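May, 7:40 am. Glaze notebook, carrying on from the back of the green one

Kiln 2 unpacked before anyone else in. Cooled to 48 overnight, fine to handle. Notes while I still remember which shelf was which.

Grolness white (batch 5) on the stoneware tiles -- better than last time. No pinholes on the top shelf. Bottom shelf still pinholed along the lower edge, same as before, so it's not the bisque. I'd been blaming the bisque for weeks. Sorry to the bisque. Suspect the bottom element is lagging and the cones agree with me: top cone flat, bottom cone barely nodding.

Weighed out 891 g dry for batch 6, meant to be 839. Read it off the wrong line of the recipe card. Topped up the water to match and wrote 6B on the lid so it doesn't get mistaken for the real thing. Use it on test tiles only please, not on the Mazza mugs!!

Sieving: went through the 80 mesh twice. Clogged both times, something gritty in the new feldspar. Aarti Gautam reckons the bag got damp in the shed and she's probably right, the bottom third was all lumps. Have moved the rest of it inside, next to the whiting. Needs a label. 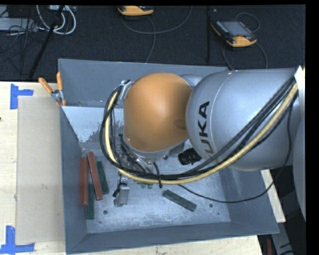 Back to the copper green. Three dips on the Nakano bowls: one second, three seconds, five. One second is thin and brown at the rim, a bit like weak tea. Three is the colour we want. Five ran, and there's a lovely fat roll at the foot that has welded itself to the shelf. Grinder, kiln wash, an hour of my life. Leave a bigger bare margin at the foot from now on, a finger width at least.

Specific gravity before dipping was 1.46. Didnt check it again after lunch and the bucket had been standing open, so take the five second result with a grain of salt.

Utberg clay: shrinkage bars out at last. 100 mm line now reads 88, so 12 percent. Bag says 11. Not fussed, but the lids for the sugar jars were thrown to 11 and two of them sit proud. Re-throw those two, keep the others.

Fired to 1240, held for ten min. Next one I want a slower climb from 400, maybe 80 an hour, and the hold stretched to twenty to give the bottom shelf a chance.

To do
- order cones, we're down to the last box
- ring re bottom element, get a price for both kilns while at it
- grind shelf 3 (mask on, the good ones are in the drawer)
- Aarti: can you re-run the iorn saturate with the old feldspar if there's any left in the white tub?
- new lid for the whiting bin, the old one's split

Kiln 1 goes on at 4 pm, bisque only, half load.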